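Budgeting for hand-held grippers: workshop tips

Price the whole kit before you price the gripper. When we set up at Trelville, the quote for one hand-held unit was 2,740 dollars and we took that as the budget. Spare pads, mounts, a second battery and a case added another 300 before anyone had folded a shirt.

Make a list of the jobs first. Ours was laundry, bed making and clearing a table. Cloth asks more of the jaws than boxes or cups do, so read the pad specs with your hardest item in mind. Szu-yu Poon tried hers on dark clothes at home before ordering the rest, and I'd do the same. 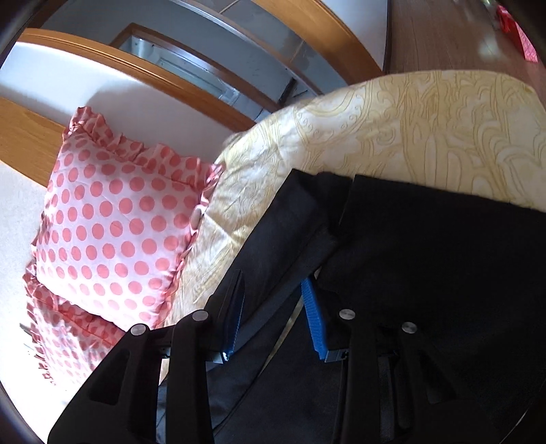 Buy pads in sets. A ridged pad holds fabric well when it's new, and one worn pad next to a fresh one gives a crooked grip. We pay 40 dollars a pair and keep two pairs per gripper in the drawer.

Check the joints when the unit arrives. Open and close it 50 times by hand. If a pivot feels gritty or the two sides don't move together, send it back that day – Ziltow gave us no trouble over returns, but the window was short.

Leave money for practice garments. Thrift store clothes are fine. Get a mix of thick and thin, plain and printed, and a couple of things with straps or belts.

Plan storage too. A shelf works if the jaws are left open and nothing is stacked on top. Ghassan Mansour hangs his from a pegboard.

Put off the second gripper until the first has had a month of daily use. Ours was ordered in March, and by then we knew to ask for the longer cable.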